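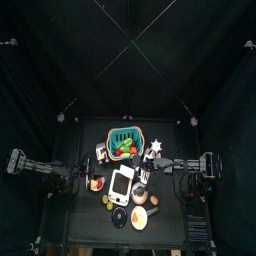 Acrylics at the kitchen table - quick tips

Cover the table first. Old shower curtain, shiny side down, bulldog clips at the corners.

Two jars of water. One for the worst of it, one for rinsing. Change both when they look like tea.

Brushes: never leave them standing on the bristles. Wash with bar soap in the palm of your hand, lukewarm water, reshape, dry flat. Gone hard? Soak overnight in Vamo brush soap, then comb out with an old toothbrush. Works on most, not on my 2003 hog hair ones, they went in the bin.

Palette drying out: damp kitchen roll in a takeaway tub, baking paper on top, lid on. Mine kept a good blue going from breakfast till teatime teh next day.

Thick paint, go slow. Scrape it on with an old bank card, leave it alone. Poking makes craters.

Paint on the jumper - cold water straight away, then washing-up liquid. Once its dry you've probably lost it.

Lids stuck: run under the hot tap. Wipe the threads before you put them back on.

Tip for the tub from Malathi Palaniappan, thanks. More on varnish in March.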